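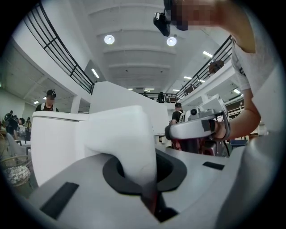

Gripper in the hand, camera on the head. Both go on the order sheet.

How to budget a hand-held gripper setup (before you email a single vendor)

Last updated 13 December 2025

Quick version of how we plan a gripper buy at Grirley. Wrote it up for the Gellora group, who asked for our spreadsheet and got a lecture instead. Prices are ours, from our quotes, yours will be different. The order of the steps is the useful part.

What you need before you start: a head count, a floor plan (pencil is fine), the date you want people collecting, and whoever signs the purchase orders. Get that last one early.

Step 1. Budget by station

One station = everything one operator wears, holds and stands at. Don't budget by gripper. We did the first time and the gripper line looked great and everything else landed in March as a pile of small invoices.

Our station sheet:

Grippers, the pair
Finger sets, one mounted and one in a bag
Straps and pads
Head camera and mount
Backpack, recorder, battery
Cables, every one of them, by length
Table, cloth, chair
Task objects
Storage

All in, one station comes to $3,406 for us. We're planning 11. Multiply yours out now, look at the total, go get a coffee, come back. If the number is too high cut stations. Don't thin out the stations you keep. A station with no spare battery is a person standing around.

Step 2. Sort everything into three piles

Long lead, short lead, buy in town.

Long lead is grippers and anything molded. Our supplier Mirkel quoted 45 days on bodies and fingers, and that clock starts when they get the signed PO, not when you send the nice email. Write the PO date on the calendar and count back from your start date. Then move it earlier.

Short lead: cameras, mounts, recorders, batteries, backpacks. Watch the mounts. They get listed as included and then only the plate is included and the head strap is a seperate part number.

In town: tables, cloths, chairs, bins, tape, zip ties, task objects. Give one person a card and a limit.

Step 3. Treat soft parts as consumables

Fingers, rubber rings, pads, straps. These wear. Put them on their own line with a yearly number next to it or somebody in accounting will ask why you're buying "grippers" again.

Ask the vendor:
Can I buy fingers without the housing?
Does the ring come off, or is it glued?
Is the strap a standard width?
What's the minimum order?

That last one bit us. Minimum order on rings was way more than we needed so now we have a drawer. Split an order with another group if you can, that's how we got talking to Gellora in the first place.

Also: order finger sets from the same batch if they'll do it. Ask. Worst case they say no.

Step 4. Spares

Our rule is 2 complete spare stations, packed, labeled, on a shelf. Complete meaning you could hand one over and not go hunting for a cable. Loose spares don't count as a spare station, even if the parts would add up to one.

Cost goes in the main budget. If you file it under contingency it will be the first thing to get cut, ask me how I know.

Step 5. Plan the floor, then buy the furniture

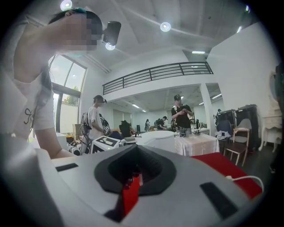 Space costs money and it usually isn't on the sheet. Draw each station with the operator in it. Operators don't stand neatly behind a table, they end up like the woman on the left, leaning forward over the work with an arm reaching down. Add the backpack, and look at the straps and cables dangling off the one near the window. That needs room behind it too. A chair back or a table corner in the wrong place and you're buying cables again. So: table, plus lean, plus backpack, plus a lane to walk through. Whatever that comes to, it's your station footprint, and then you find out how many really fit.

Tables. Secondhand is fine. Check the height with a real person, gear on, before you buy the batch. Cloths are cheap so get extras. We like plain white, and measure the drop. A long drop looks tidy and gets stepped on.

Windows. Daylight is free and it changes all day. If your room has big ones, price blinds now. Even if you don't buy them you'll have the quote when the question comes up. It will come up.

Power. Chargers for every battery in one place, on a circuit that can take it. Have building services confirm in writing. If you need an electrician that goes in the long lead pile, sorry.

Storage. Lockable, deep enough for a gripper pair without folding anything. Measure a gripper in its case first. We bought cabinets off a web listing that gave outside dimensions only. Don't.

Step 6. Get the quotes

Send every vendor the same sheet. Same quantities, same delivery date, same questions. Two is the bare minimum, three is better if there's time.

Ask for these as separate lines:
Unit price
Shipping
Duty, if it crosses a border
Spare parts price list
Warranty, and who pays return shipping
Calibration, if any, and how often

The Boateng quote came back as one lump sum and we almost binned it. Asked for a breakdown, got one the next day, and it was a better deal once shipping was pulled out. So ask before you bin.

Anything that says "to be confirmed", treat it as full price until its confirmed.

Step 7. Buy one station first

One. Full station, everything on the list, from the vendors you plan to use. Put it on somebody for a full working session and write down what they complain about. Head mount pinches, knob in the way, pack too low, whatever. Fix the sheet. Then order the rest.

Yes, it eats calendar. Build it in: one lead time for the first station, another for the batch. If you truly can't wait, order the grippers in bulk and hold the wearables. Packs and mounts are where we changed the most.

Step 8. Running costs, year one

People forget: batteries, fingers, rings, memory cards, drives for storage (more than you think), return shipping, cleaning stuff, replacement task objects. Objects get dropped. Mugs especially.

We track it monthly in a tab next to the main sheet. Item, quantity, price, station number. Station number matters, it's how we spotted that one table was going through cables faster than the rest. Turned out to be the chair next to it.

Before you hit send on the PO

Quantities match the station count plus spares
Part numbers for mount AND head strap
Delivery address is the actual loading door
Delivery date in writing
Spare parts list attached
Someone is there to recieve it and check boxes against the packing slip

Sheet template is on the Grirley shared drive, planning folder. Make a copy, please don't edit the original. Cable length table is still missing a couple of rows, will add when the next batch gets measured.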